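Althorpe Residents' Forum
Board: Services and Collections
Topic: Proposed change to shared bin placement, north courtyard

Giang Kim
Moderator
The building office has proposed moving the shared recycling bins from the north courtyard to the loading area behind Block 4. Residents are invited to comment in this thread until the end of April. Please keep remarks to the proposal itself.

wolico_tenant
I object to the move. The loading area is 40 yards farther from the east entrance, and the path has no cover. Several residents on my floor use walkers. The present location is noisy at 6 a.m., but it is accessible.

N. Ly
I respectfully disagree with the previous post. My bedroom faces the courtyard, and collection takes place twice a week directly below it. A longer walk is a reasonable cost for 30 households to sleep undisturbed.

wolico_tenant
The noise could be reduced by asking Povar, the hauler, to collect after 8 a.m. Has the office made that request?

Giang Kim
Moderator
The request was made in writing. Povar replied that the route cannot be changed before the contract is renewed.

hallway_2B
I would support a third option: keep the courtyard location and replace the four small plastic carts with one larger container. Fewer lids and wheels should mean less noise.
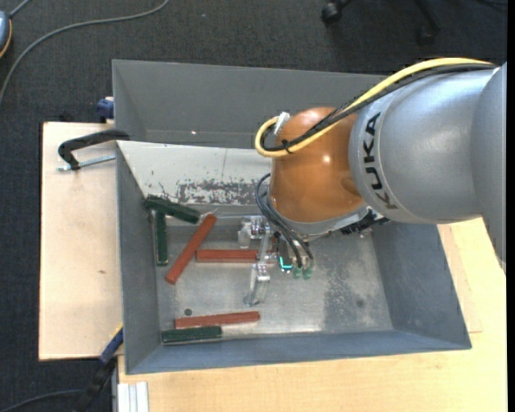

Container size deserves more attention than it has received in this thread. The small carts overflow before each pickup, and cardboard ends up on the ground. A large gray metal bin like this one would hold flattened boxes without difficulty, although I accept that a lid and a drain would need to be specified for outdoor use.

N. Ly
Metal is louder than plastic when glass is dropped into it – I cannot support that option under my window.

hallway_2B
That is a fair objection. Glass could remain in a separate plastic cart.

Giang Kim
Moderator
Both points have been added to the comment record. Residents who prefer not to post may leave written comments at the front desk before 5 p.m.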